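Stock pot beans vs. slow cooker beans
Cooking Talk > Dried Goods and Pantry

marrowfat_mo
Hi all, long time reader and only an occasional poster, so be gentle with me! My aunt Florence Penner passed her bean notebook on to me in April, and I've been cooking my way through it ever since (my poor husband). She soaked everything overnight with a good spoonful of salt, then simmered it on the back burner all afternoon with the lid tipped. I grew up being told that salt makes the skins tough, so I've been nervous about it, but her navy beans were always the creamiest thing on the table. 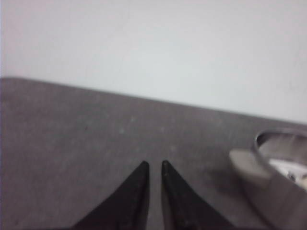 I also have a slow cooker that was a wedding gift, and I'd love to be able to go to work and come home to supper. Does anybody do both? Is there a real difference, or am I just being sentimental about Aunt Florence?

gagnon_kitchen
Welcome, Mo! Salt in the soak is fine, I've done it for years and my skins come out softer if anything. What does toughen them is old beans. I bought a sack at the market in Jindidcombe that I could have boiled until Christmas and they'd still have rattled.
As for the slow cooker, I gave mine to my son and haven't missed it. You can't smell how the beans are doing when you're across town, and to me that's half the cooking.

Cam H.
I'm going to disagree with Gagnon here, in a friendly way. I work long shifts and without the slow cooker we'd be eating toast. Soak overnight, drain, boil hard on the stove for ten minutes, then into the crock on low. Please don't skip the boil if you're doing red kidney beans, they can make you properly sick otherwise.
Mine take about 6 hours and I can't tell them from the stovetop ones.
Cameron Halliday (the bean one, the other Cameron does the bread threads)

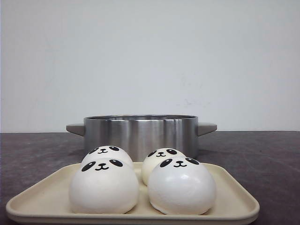

gagnon_kitchen
Well, I can tell them apart, Cameron, and you've eaten at my house! The broth is thinner. With the lid tipped on the stove it cooks down and gets that lovely gravy to it.

Cam H.
So take the lid off for the last stretch, or mash a ladleful and stir it back in. I'll give you the broth, but the beans themselves are the same.

sarker_spoon
My mother used 300 grams of beans and two onions, one in at the start and one fried at the end, and she'd have laughed at us all for arguing. Mo, is there anything in the notebook about tomatoes? I always add mine late or the beans stay hard.

marrowfat_mo
Oh, you're all lovely, thank you! Yes, she has "tomatoes LAST" underlined on the Ratusitz stew page. I'll try Cameron's way on a work day and keep the stove for weekends. Sarker, do you fry that second onion in butter or oil?

sarker_spoon
Oil, and let it go darker than you think you should.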